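Section 4. Mounting the Arm and Setting the Work Area

4.1 Scope

This section applies to the Adatus desktop arm kit when it is assembled at home or in a shared workshop. It assumes that all joints have been built and numbered in accordance with Section 3. Builders using the older Bikodine bracket set should read Appendix B first, as the base hole spacing is different.

4.2 Before You Begin

CAUTION: Disconnect the power supply before placing a hand inside the reach of the arm. The joints may move without warning when power is applied.

Required items: one assembled arm, one power supply, one data cable, one open-topped cardboard box or tray, a tape measure, and masking tape.

4.3 Placing the Base

1. Select a flat table that does not rock when pressed at the corners.
2. Set the base close to one edge of the table, so that the cables can leave the work surface by the shortest path.
3. Secure the base before connecting power. Two screw clamps are sufficient for most tables.
4. Route the cables away from the side on which the gripper will work. Leave enough slack for the base to turn through its full range.
5. Move the arm by hand from one end of its range to the other. If any cable tightens, repeat step 4.

NOTE: The connector under the base is easily bent. Do not slide the arm across the table with the plug inserted.

4.4 Placing the Box

6. Place the box within reach of the gripper and confirm by hand that the gripper can pass over all four walls.
7. Mark the corners of the box on the table with masking tape.
8. Enter the box position in the settings file as described in Section 6.

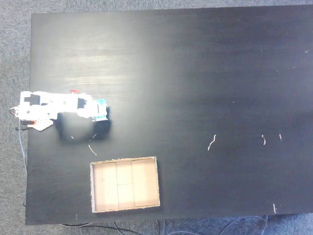
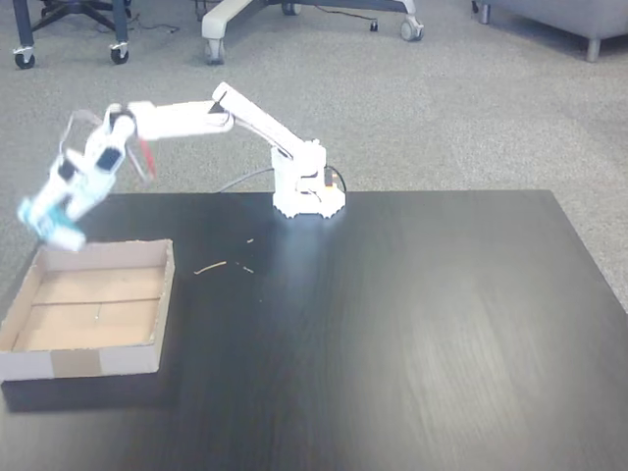

Speed limits must be set before the first powered run. The default value is 11 and should be kept until the arm has completed 81 cycles without a fault. A box with cardboard dividers requires a greater clearance height than a plain tray, and the value must be entered again whenever one is exchanged for the other. Crumbs and thin strands left on the table should be brushed away before each run – a dark surface makes them easy to see, but also produces glare that may affect an overhead camera.

4.5 First Powered Run

9. Connect the power supply and wait for the status light to become steady.
10. Run the "home" command. Keep one hand on the power switch.
11. Run the "visit box" command with nothing in the gripper.
12. If error 234 is displayed, remove power and check the elbow connector.

CAUTION: Do not attempt to stop a moving arm by hand. Use the switch.

4.6 Shared Workshops

In shared workshops, the arm must be disconnected whenever it is left unattended. Settings files should be saved under the name of the builder. Questions about this section may be addressed to Annelies Pichler.

Section revised November 21, 2019.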